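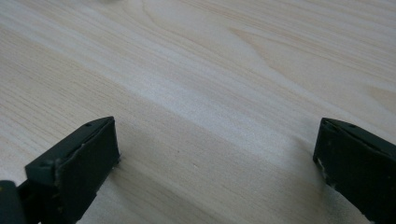 Zerouali Tabletop, Pale Timber
Skurkov Table Co. > Tables and Tops > Tops Only

The Zerouali is our light-coloured tabletop, sold on its own for use with your existing base or with one of our Plullgate leg sets. It has a smooth surface with a faint sheen and suits desks, workbenches that need to look tidy, and kitchen tables for up to eight people in the largest size.

Colour and grain
The colour is a pale blond. Depending on the light it can look warm beige or close to cream. Most of the surface shows fine, closely spaced lines of grain, and there may be a wider swirling band where the lines curve before they straighten out again. Grain differs from top to top. We don't match it to photos or to earlier orders, but if you are buying two tops to sit side by side, write this in the order notes and we will pick the closest pair in stock.

Near a window the top will reflect some light. Customers who find this a nuisance at a desk usually turn the desk side-on to the window. We also do a flatter finish, Notero Matte, at the same price. Please allow an extra week for it.

Sizes
Small: 118 cm x 60 cm
Medium: 160 cm x 80 cm
Large: 200 cm x 90 cm

Custom lengths up to the large size can be cut for a fee. Cut tops can't be returned.

What's included
One top, finished on both faces and all edges
Fixing screws for Plullgate legs
Care card
Small bottle of maintenance oil

Legs are not included. If you are using your own base, check that the screws you have are shorter than the top is thick. Drill pilot holes and do the screws up by hand. The large top needs a base with a centre rail, or a third pair of legs.

Care
Wipe with a damp cloth and dry straight away. A little dish soap is fine for grease. Don't use bleach, scouring pads or spray polish. Put a trivet or folded tea towel under hot pots, and mop up tea, red wine and turmeric as soon as you can.

Oil the top twice in the first year and once a year after that. Put on a thin coat, leave it 17 minutes, then wipe off everything that hasn't soaked in. Lay used rags flat outside to dry before they go in the rubbish, as oily rags can catch fire when bunched up.

Pale timber will deepen in colour over the first few months. Move placemats, monitors and fruit bowls now and then during this time or they will leave lighter patches. Light scratches can be sanded along the grain with fine paper and then oiled.

Delivery and pick-up
Small and medium tops go by courier. The large goes by freight and needs two people at your end to carry it in. Leave the top lying flat in the room for two days before fitting it. Pick-up from the workshop is free, weekdays from 8 am. Bring a blanket and tie-downs.

Check the corners while the driver is still there and note any damage on the docket. Send us photos within a week and we will repair or replace the top.

Samples
A hand-sized offcut in either finish can be posted to you. The cost comes off your order if you go ahead.

Questions about sizes or custom cuts go to Latifa Amrani in the workshop, through the contact form.

Page updated 15/02/2018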